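Gold income in Bruruner: a comparison of two farming routes

Introduction

Bruruner is an online role-playing game in which players earn gold by killing monsters, selling what they drop and completing guild errands. Our project compared two routes that low-level players often use, the Grima marshes and the Stoltard mines, to find out which one pays better per run.

Method

We used the same character class, at the same level, for every run. A run started at the zone gate and ended when the bag was full. All drops were sold to the vendor in Sotomayor, and we did not use the auction house, as prices there change too much from hour to hour. Repair costs were taken off the total.

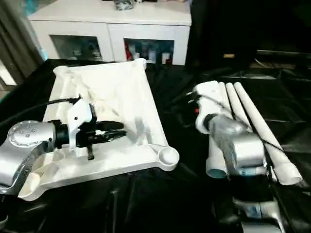 We recorded 105 runs in the marshes and 153 in the mines. Runs where the character died were kept in the results.

Results

The mines gave a mean of 1,000 gold per run after repairs. The marshes gave 729. Repairs cost more in the mines, mostly from the armoured guards on the lower level, but the ore sold well enough to cover this.

Limitations

Run length was not timed for the first week, so gold per hour could not be worked out for the full set. A patch in June also changed the marsh drops, and we have not repeated those runs.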